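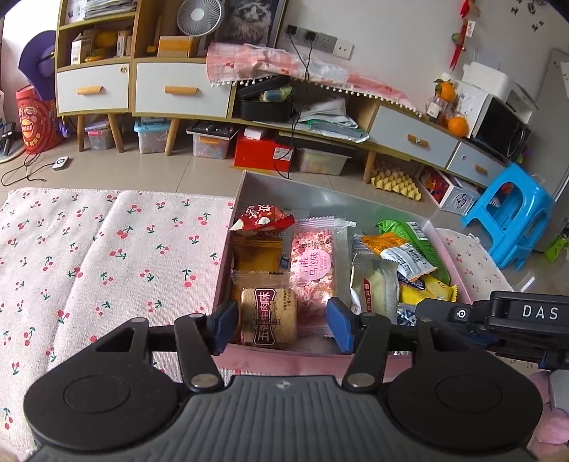
Minutes of the Snack Corner Meeting, Clulta Shared Office

Time: 4:00 p.m., September, small kitchen on the second floor
Chair: Washington Miranda
Present: members from Clulta, Trerero and Dremness
Excused: Lý (sent written comments before the meeting)

1. Minutes of the last meeting

The minutes were read and approved with one correction. The word "weekly" in item 3 should be "monthly".

2. The pink box

Washington reminded everybody that the pink box with the gray inside is the common snack box for all three teams. The present mix was discussed. The square crackers with the maroon label (五香牛肉味, spiced beef flavor) are liked by the Dremness people, who asked to keep them. The long puffed bar, pink and white, with the label 白桃乌龙味 (white peach and oolong flavor), had more divided opinions. Two members find it too sweet. Trerero wishes to continue with it until the end of the month – this was accepted.

A member from Trerero said that the packets lie one over another and the small ones go under the big ones. It was proposed to put the crackers and bars on the left and all other packets on the right. Agreed, to be tried for 2 weeks.

3. Labels and allergies

Lý wrote that not all colleagues can read Chinese, and that a person with an allergy cannot choose safely from the box. The meeting agreed with this comment. A list in English will hang on the cupboard door, with the name of each snack and the main ingredients. Meat flavors must be marked clearly, also for the vegetarians.

Action: Lý to write the list. Dremness to check the translation.

4. Dates

The person who fills the box shall look at the date on each packet before putting it in. Snacks with less than 6 days left go on the plate beside the kettle, where anybody can take them. Opened packets do not go back in the box.

5. Money

The snack fund has 93 dollars. Clulta asked if each team could pay the same amount, although Trerero has fewer people. After some discussion the old way was kept, that is, payment by number of members. The question can be opened again when the new colleagues have started.

Action: Washington to send the payment reminder.

6. Other matters

Dremness asked for something without sugar, for example nuts or seaweed. Washington will look at the prices and report. A second box was also suggested – no decision, the shelf must be measured first.

The meeting was closed at 4:35 p.m. The next one will be in the same kitchen, at the same hour.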